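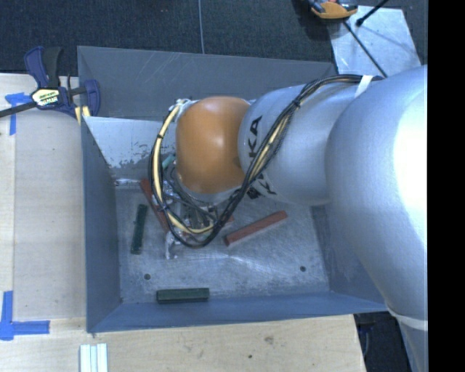
Dénes Halász wrote to me after the last post to say I was wrong about sourdough, that a starter doesn't need feeding every day at all, and that his lives at the back of the fridge for 30 days at a stretch and comes out grumpy but fine. He also thinks I'm throwing away far too much of it. Fair enough, Dénes!

So I tried it. I put the jar in the fridge in January, behind the pickles, and left it alone (well, I looked at it, but I didn't touch it). When I got it out there was a layer of greyish liquid on top and it smelt like nail varnish. I poured that off, kept a spoonful and gave it flour and warm water before bed. By the next evening it had doubled, and the morning after that I had a dough going.

The loaf was a bit flat, I'll admit. I think I rushed it – two feeds would have been better than one, and our kitchen is freezing until the heating comes on at six. The second loaf was much nicer. I baked that one for 40 minutes in the old casserole pot with the lid on for the first half, and the crust shattered all over the bread board when I cut it, which made me very happy and annoyed everybody else.

I've changed flour too. I was buying the Larnari strong white, but the corner shop stopped stocking it, so now I'm on the Vondari wholemeal mixed half and half with whatever white is cheapest. It drinks a lot more water than I'm used to. My first go was like trying to knead gravel, and then I overdid it the other way and had to scrape the stuff off my wrists with a butter knife.

As for the leftover starter, I've been frying it. You just pour it in a hot oiled pan with spring onions and salt and turn it over when the edges go brown. My daughter eats them with ketchup. I'm also going to try crackers, if I can find the good rolling pin, which I last saw before we painted the hall.

Next time, rye. I've got a bag of it in the cupboard and a recipe that wants treacle – if you've got one that doesn't, send it over.

Last updated: February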